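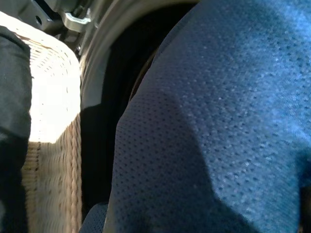
31 Jan 2018

Up before six and could not get back to sleep, so I made a start on the corner I have been putting off since we moved to Prallen. Vacuumed the floor, then went over the blue mesh fabric with the brush attachment. The little holes hold on to dust and crumbs, and it took longer than I expected. Must buy a softer brush.

The wicker basket is staying. I looked at a plastic one in Carska last week and didn't like it. It can hold the scarves until spring, and the gloves if there is room.

Paid the heating bill. Soup for lunch, the last of the barley. Walked to the post office and back, 5 letters sent, one still to write. Sun most of the afternoon. Tomorrow the closet.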